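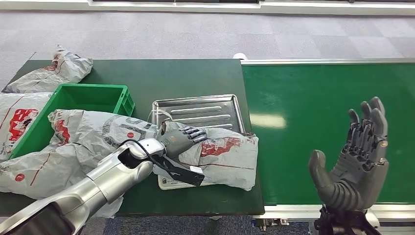 Photo: Éabha Ó Riain

I do wish brands would let their little online films finish! Heffernan told its springtime love story in 5 parts, and I watched every one over my morning tea (twice, in the case of the wedding), only for the last to stop on a link to the shop. I'd have bought the scarf anyway, you know. Tadhg Rafferty at Girkura tells me people drift off after ten seconds, and perhaps they do, but I was still sitting there, wanting to know if she caught the ferry.

© Ivier | Contact us | Back to top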